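Review: the Ploltard round bedside table

The Ploltard was assessed for use in the guest rooms of Urow House, where it was to replace square cabinets of an older pattern. Ronja Öberg and Leif Strand prepared this review after a trial of 30 nights in two rooms.

Assembly took 20 minutes with the tools supplied. The printed instructions are clear, although the order of steps on the second sheet should be corrected. The table stood firmly on carpet and on hard floors.
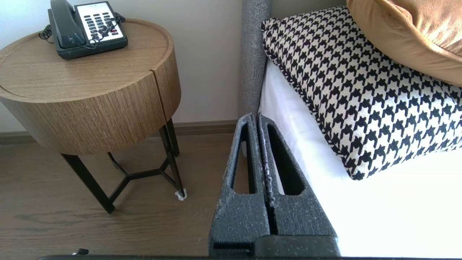
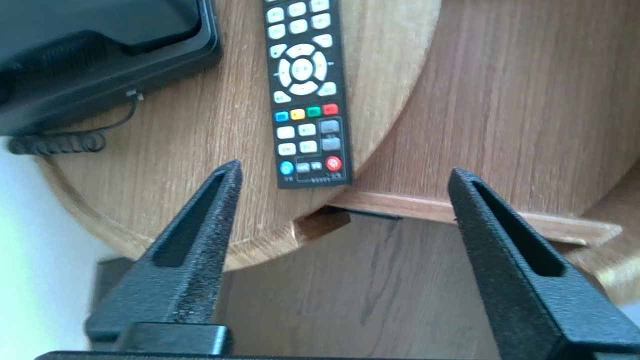
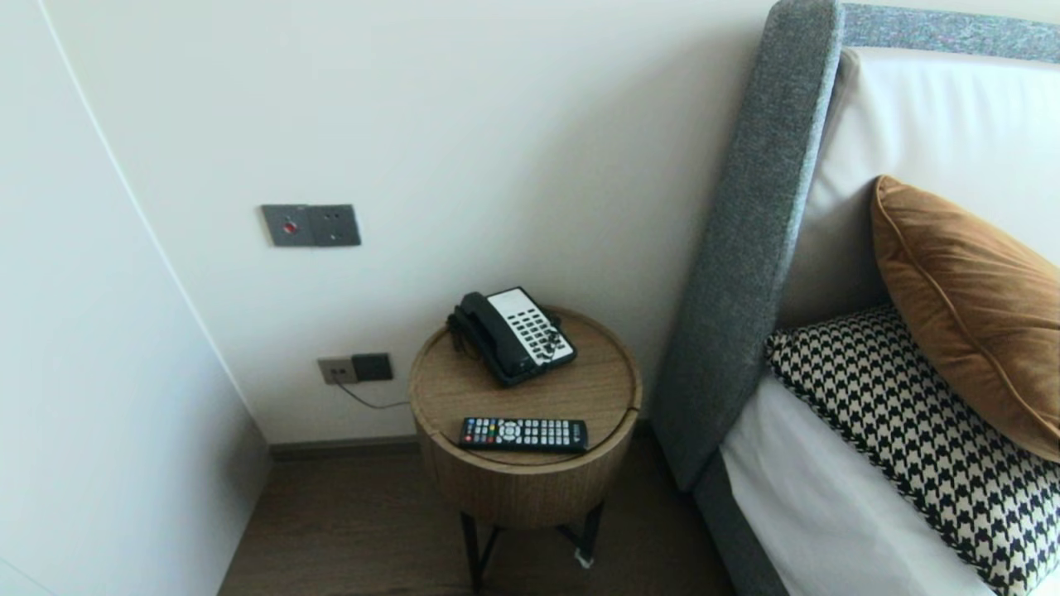
Guest room during the trial; the round wooden table is shown in all three pictures.

Guests found the height convenient when reading in bed. Several remarked that a round top offers less room for papers than a square one of the same width, and we agree. Marks left by cups were removed with a damp cloth, and the surface showed no lasting damage.

The maker, Nelex, replied to our query on spare parts within two working days. We recommend the table for single and double rooms. It is less suitable where guests are expected to work at the bedside.

Contact: Furnishings Office, Urow House | © Urow House | Back to top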